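축구 경기 전에 혼자서 발목 테이핑하는 방법

저는 Skandero라는 아마추어 축구 팀에서 왼쪽 수비를 맡고 있습니다. 한국어는 저의 모국어가 아니기 때문에 표현이 조금 딱딱할 수 있습니다. 우리 팀에는 트레이너가 없어서 선수가 자기 발목을 자기가 감아야 합니다. 처음에는 테이프가 전반전에 벗겨졌는데, 순서를 지킨 다음부터는 끝까지 남아 있습니다.

최근에 다친 발목이나 부어 있는 발목에는 이 방법을 쓰지 마십시오. 그런 경우에는 먼저 병원에 가야 합니다.

준비물

- 늘어나지 않는 면 테이프, 폭 38mm (저는 Bandex를 씁니다)
- 언더랩 한 롤 (Imau 제품이 얇아서 축구화 안에서 불편하지 않습니다)
- 끝이 둥근 가위
- 마른 수건

준비

발을 씻고 완전히 말립니다. 로션을 바른 피부에는 테이프가 잘 붙지 않습니다. 발목 털이 많은 사람은 전날 저녁에 면도하는 것이 좋습니다. 당일 아침에 면도하면 피부가 따가울 수 있습니다.

의자에 앉아서 다른 의자 위에 종아리를 올리고, 발은 의자 밖으로 나오게 합니다. 발목의 각도는 직각입니다. 이 각도를 마지막까지 유지해야 합니다. 저는 수건을 길게 접어서 발 앞쪽에 걸고, 가끔 몸 쪽으로 당겨서 각도를 다시 맞춥니다.
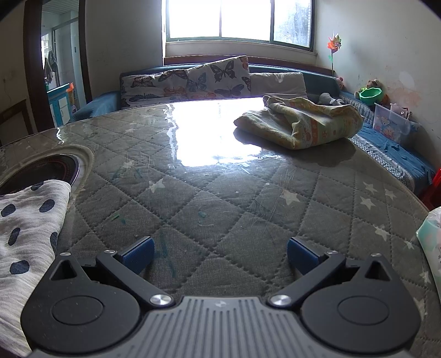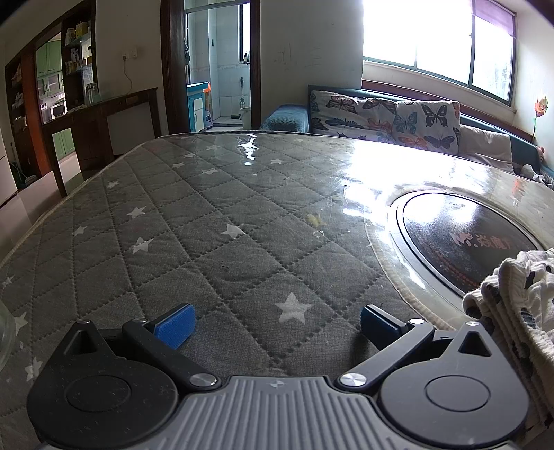
별무늬 천과 투명 커버를 씌운 테이블

감는 순서

1. 언더랩을 발등 중간에서 시작하여 복사뼈 위까지 감습니다. 절반씩 겹치게 하고, 당기지 않습니다. 주름이 생기면 그 자리에 물집이 생기기 쉬우니 손바닥으로 펴 주십시오.

2. 복사뼈에서 손가락 네 개 폭만큼 위에 면 테이프를 한 바퀴 감습니다. 같은 방법으로 조금 아래에 한 바퀴 더 감습니다. 이것을 앵커라고 부릅니다. 앵커는 피부에 조금 닿아야 흘러내리지 않습니다.

3. 앵커의 안쪽에서 시작하여 발뒤꿈치 밑을 지나 바깥쪽 앵커까지 테이프를 올립니다. 모양이 말의 등자와 비슷합니다. 바깥쪽으로 올릴 때에만 조금 힘을 줍니다. 폭의 절반을 겹쳐서 두 번 더 반복합니다.

4. 발목 앞에서 시작하여 발바닥을 지나 다시 발목 앞으로 오고, 발목 뒤를 돌아서 숫자 8 모양을 만듭니다. 두 번 하면 충분합니다. 발바닥을 지날 때에는 힘을 빼십시오. 여기를 세게 감으면 뛸 때 발바닥 바깥쪽이 아픕니다.

5. 처음의 앵커 위에 테이프를 한 번 더 감아서 끝을 닫습니다. 테이프 끝은 안쪽 복사뼈 쪽에 두지 마십시오. 공을 찰 때 자주 쓸려서 일어납니다.

확인

일어서서 제자리에서 가볍게 뜁니다. 그다음에 엄지발톱을 눌렀다가 놓아 보십시오. 색이 금방 돌아오지 않거나 발가락이 저리면 너무 세게 감은 것입니다. 아까워도 잘라서 처음부터 다시 해야 합니다.

처음 하는 사람은 시간이 많이 걸립니다. 저는 지금 한쪽에 7분이 걸립니다. 우리가 자주 쓰는 Kabbaj 운동장은 탈의실이 좁아서 저는 집에서 감고 양말까지 신고 갑니다. 다만 이동 시간이 길면 테이프가 느슨해지므로 도착해서 앵커만 한 번 더 감습니다.

떼는 방법

경기가 끝나면 바로 떼십시오. 가위를 안쪽 복사뼈의 뒤쪽으로 넣어서 위에서 아래로 자릅니다. 피부에 붙은 부분은 한 손으로 피부를 누르고, 다른 손으로 테이프를 낮게 눕혀서 천천히 당깁니다. 남은 접착제는 베이비오일을 묻힌 솜으로 닦고 비누로 씻으면 없어집니다.

남은 테이프는 세워서 보관하면 가장자리가 눌리므로 눕혀서 보관합니다. 여름에는 차 안에 두지 마십시오. 접착제가 녹아서 다음 경기 때 풀기가 아주 어렵습니다.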